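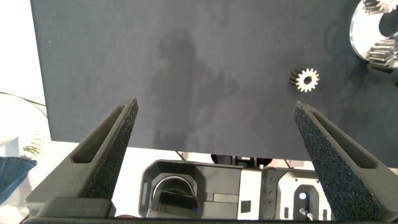 The Welomby Repair Ledgers – read me first

Hello, and thank you for downloading this. The folder holds typed-up entries from the repair ledgers of Naidoo and Coletti, a shop in Jomville that mended sewing machines, mantel clocks, mincers, gramophones and very nearly anything else a person could carry through the door. Welomby is the name of the street, and it stuck to the project before we had thought of anything better.

Sawsan Sfeir typed most of the entries and I (Thandeka Botha) checked them against the pages, put them into a spreadsheet and wrote this file, so any grumbles about the spelling of column names should come to me.

What you get

There are 800 entries, taken from 6 ledgers. Each entry is one row in entries.csv. The file places.txt lists the villages and farms named in the addresses, with the old spellings beside the ones on today's maps, and words.txt is a little glossary of shop words. We grew very fond of the glossary. "Tired" means a spring that has lost its strength, "singing" is a squeak, and "gone walking" was used for any part that had dropped out on the way to the shop.

The columns

ledger: which book the entry comes from, 1 to 6
page: the page number as written, even where the shop skipped one
item: what was brought in, in the shop's own words
fault: what the customer said was wrong
work: what was done, if anybody wrote it down
charge: the price as written, with no conversion
remark: everything else, including gossip

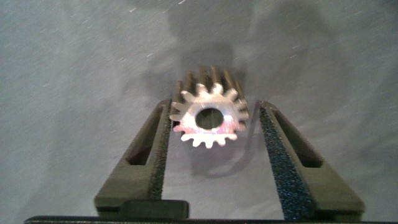
How we typed things up

We kept the original spelling wherever we could read it, so you will find "guage" and "gauge" on the same page, and "wheel", "cog" and "gear" used quite freely for one another. Please don't assume that a change of word means a change of part. A word we couldn't read is marked with a question mark in square brackets, and a word we could half read has the question mark straight after it.

Crossed-out lines are left in, with the word STRUCK at the front of the remark. Ditto marks have been filled out in full, which took Sawsan a whole week of evenings, bless her.

Things to watch out for

Ledger 4 has had a soaking at some point, and 28 of its entries have no charge. Blank means we couldn't read it. A nought means the shop wrote a nought, and there are more of those than you might expect – Mr Coletti seems to have been soft on anybody who brought in a music box.

Customers' surnames have been cut to an initial throughout. We also took out 73 remarks that spoke too plainly about somebody's health or money, and those rows say "withheld" in the remark column.

Using it

You are welcome to use the entries for teaching, family history, local talks or simple nosiness. Please mention the Welomby Repair Ledgers if you print any of them, and do send us a copy if you can spare one.

Changes

Mar 16, 2019: first full release. Ledger 5 was checked a second time and the page numbers in ledger 2 were put right.

Still to do: the loose receipts tucked into the back of ledger 6, and a proper go at Mr Naidoo's shorthand.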